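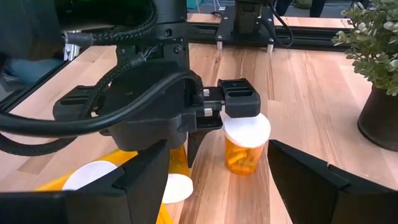
The Vokgate Youth Football Match Record is a collection of results, lineups and substitution logs from under-18 and under-23 fixtures played in the Pleretti League. It is maintained by the Teixeira Sports Archive and covers league and cup matches only. Medical information is excluded in full and has no corresponding field in these files. Absences are recorded with the single value `unavailable`.

## Contents

- `matches.csv` — 740 rows, one per completed fixture
- `lineups.csv` — starting players and substitutes, by match
- `events.csv` — goals, cards and substitutions, by minute
- `grounds.csv` — venue name, surface and pitch length in meters (100 where the club gave no measurement)
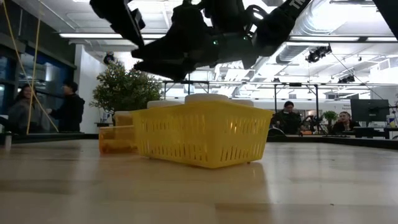

*Photo: Teixeira Sports Archive*

Match sheets were submitted by the home club and entered by archive staff. Where the two clubs disagreed on a scorer, the referee's report was used. Zandine Cup ties decided on penalties are stored as draws, with the shootout result in a separate column.

Players are identified by a numeric code. Names, dates of birth and school details are not released, and requests to link codes to individuals will be declined.

## Known Limitations

1. Substitution minutes are missing for 60 matches, mostly early rounds of the Zandine Cup.
2. Attendance was not collected on a regular basis. Figures of exactly 200 should be treated as club estimates.
3. Abandoned fixtures are omitted — replays appear under a new match code.

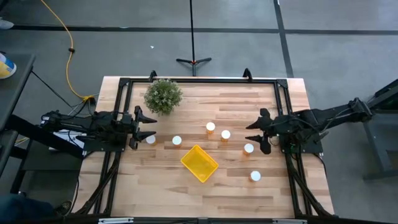 ## Use and Corrections

The files may be used for research, teaching and club reporting, with credit to the Teixeira Sports Archive. They may not be used for betting products or for the scouting of players under 18.

Corrections should be sent with the match code and a copy of the original sheet. Accepted changes are published each October and listed in `CHANGES.md`.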